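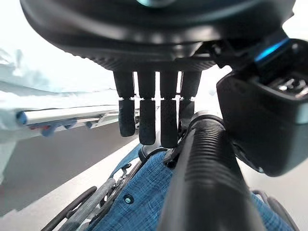
Beaulieu cell, hand service and wrist camera
April 18, 2021

Wrist camera view with the hand pointing down. The ribbed conduit comes across the right-hand side and takes most of the fourth finger with it: upper segment visible, part of the lower, then nothing useful. I wrote in the last entry that we ought to look at this before signing off the camera position, and then the position was signed off anyway. So it is back on my list.

First the question of whether it matters. The Protirora people say their tracking copes with a partly covered finger by filling in from joint angles. Fine, but then it is only telling me what the encoder already told me, and I don't need a camera for that. The whole point of having the view was to catch a finger that is not where the encoder thinks it is. For the three fingers on the left I believe the check. For the fourth I don't, and I've taken it out of the pass/fail until the conduit is moved. Please don't put it back in to make the screen go green.

State of the hand as found

Palm housing clean, no cracks along the lower rim that I could feel with a fingernail. Four fingers, all moving through full range by hand with the drives off. First finger (the leftmost in the camera view) sits a little off to the left when the others hang straight. The handover sheet calls it "within tolerance" and gives no tolerance. I asked Steltetti what number they use and was sent the brochure.

Tried the obvious things on it:
Re-ran homing from cold. Same angle.
Re-ran homing after twenty minutes of opening and closing. Same angle, as near as I can judge with a square held against the palm.
Swapped the stored zero for the one from the January backup. Worse, put it back.
Checked the base screws. One would take a bit more turn, though I doubt that is the whole story.

My guess is the finger was refitted at some point with the zero taken by eye. There is nothing in the log about it, which proves nothing either way, as half of what gets done to this cell never reaches the log. I have left the zero alone. Nudging a number until the finger looks straight would please everybody and hide a bent pin if there is one. It comes off for a proper look at the next service.

Finger covers

The lower segments have the black textured covers on. The Steltetti sheet gives 3,000 grasps between changes. I would like to know what was being grasped. Cardboard wears them one way, cloth hardly touches them, and anything with a cut metal edge will have one open in an afternoon. We have been going by the figure and binning covers with plenty left in them, and once we kept a torn one on for a fortnight as the counter had not come round.

New rule, at least while I'm looking after it: look at them at the start of every session, run a thumb down each, change what needs changing, write down the counter reading when you do. After a few months we will have our own number. The two I changed today:

Second finger, counter 700 since fitting, small lift at the seam. Could have been bad fitting, and it was probably me.
Third finger, changed along with it, nothing wrong that I could see. Kept the old one in the labelled bag for comparison.

The third hangs lowest of the row as the hand is posed there, so it is the one that meets whatever is underneath first. Worth thinking about when someone writes an approach path straight down. I would still want to see the wear before I believe it wears quicker.

Fitting note for the covers: roll them on from the tip, don't drag. If the cover bunches at the joint, take it off and start again. Smoothing it down with a thumb looks all right and then it nips in the hinge when the finger closes. No talc. Somebody has been using talc.

Conduit

Bukico sleeve, the heavier of the two sizes we hold. It was chosen on the grounds that the thinner one "might" kink, and I can find no record of the thinner one ever being tried. It is stiff, it pushes back against the wrist at the far end of rotation, and it comes very close to the lens near the bottom. I can't say it is pulling the wrist off, and I also can't say it isn't, so:

Test A. Wrist to zero, conduit clipped as now, dial gauge on the palm rim. Read, rotate out, return, read again. Repeat until bored.
Test B. Same with the first clip undone and the conduit held off by hand on a loop of webbing.

Did A. Returned readings were within what I can read off that gauge, except for the last few, which drifted one way. Could be the conduit, could be the gauge stand, which is on a magnetic foot that has seen better days. Didn't do B. It needs a second pair of hands and I'd sooner have a decent stand first. So no result, whatever anyone says at the next meeting.

What I did do was look at rerouting. There is room to bring the first clip round the back of the wrist module by one hole. On paper that clears the fourth finger in the view at wrist zero. At the other end of travel it may well swing across something else, and the drawing is no help as it shows the conduit as a straight line. Mock it up with a bit of hose and tape before drilling or ordering anything.

Leave a slack loop. The failure on the old arm was a tight bend hidden under a clip, and it looked very neat right up until it went.

Connector on the wrist module

Recessed, with the small pins near the outer edge. Blown out with the hand bulb, no compressed air. All pins straight under the magnifier. Refitted the plug after the inspection and gave it a light tug.

The light strip on the module was blue throughout, before and after. I put no weight on that. I have had blue with the plug half home, and the manual says blue means "ready" without saying ready for what. The check that means something is the communication error count on the controller page: clear it, move every finger, wiggle the plug, read it again. Today it stayed at nothing through the finger moves and went up to 4 with the wiggle. I reseated it and repeated, and it stayed at nothing. I'd call that a plug that wants watching. Not signing it as cured.

Camera exposure

Far too bright behind the fingers. The gaps between them come out white and anything past them is washed away. The auto setting keeps the dark palm readable and lets the rest go. Tried fixed exposure at setting 19, which brings back some of the background and loses the edge between the two finger segments. Tried a few steps either side and did not like any of them. Left on auto.

Before anyone asks for a better camera, try changing the light. It is bright in there and we have never measured it at different times of day. I'd also like to see whether the finger check gets more reliable or just gets more confident, as the score it prints goes up with contrast whether or not it has the right finger.

Left like this

Fourth finger out of the camera check. Old zero on the first finger. New covers on second and third, counters reset for those only. Conduit unchanged. Error count cleared and written on the card.

To do in May, before the full service if the parts come: borrow a proper gauge stand, do test B, mock up the clip move, take the first finger off and look at the pin. Ask Steltetti again for the tolerance, in writing, and send the brochure back.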